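Flasmont, episode 265: the will scene, again
Posted in July by Gustance

Flasmont spent all of episode 265 in one room, and most of that on the reading of the will. The reading began in 260, so the scene has now run across six episodes. I timed the new material. With recap, reaction shots and the title card removed, there are 19 minutes of it, and five of those are a flashback to the wedding.

The plot moves as follows. The lawyer reads the second page. The Mallero factory goes to the elder son on condition that he stays married. The younger son objects and produces the bank letter. The grandmother says the letter is forged, which the audience has known since the hospital track. She doesn't say how she knows, so the question carries over.

The bank letter is a continuity problem. When the aunt hid it behind the clock it was a single folded sheet with a torn corner. Now it is two sheets in an envelope. Either the prop was remade or there is a second letter. The show has used the second-letter device before, in the adoption story, and on that occasion the change of prop was deliberate. I am treating it as a clue for now.

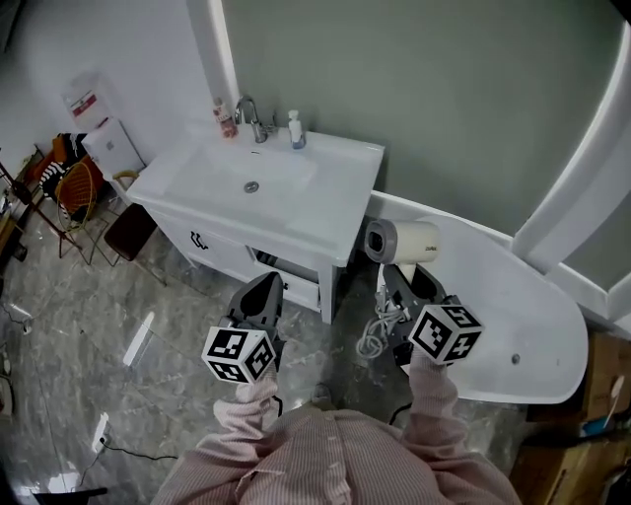
Sound was better than last week. The thunder cue is used only twice, and the dialogue is no longer buried under the strings. The triple zoom on the daughter-in-law remains. It adds around eight seconds per use and tells us nothing, as she has had the same expression since the engagement.

The Zinchenko house is also back in the exterior shots, with the old gate. That set was supposed to have burned down. The stock footage was probably pulled from the earlier season.

The precap shows the elder son signing something in the car. Precaps on this show are often cut from dreams, so I would not rely on it.

Comments

terrace_view: The letter was two sheets when the aunt read it on the stairs. Check the scene before the clock.

Gustance: Checked. You are right about the stairs. It is one sheet at the clock, so a page is missing in between.

momo_k: grandmother has the other page, calling it now

Related posts
Flasmont: who was at the hospital
Flasmont: the adoption papers, a timeline
Mallero factory ownership, updated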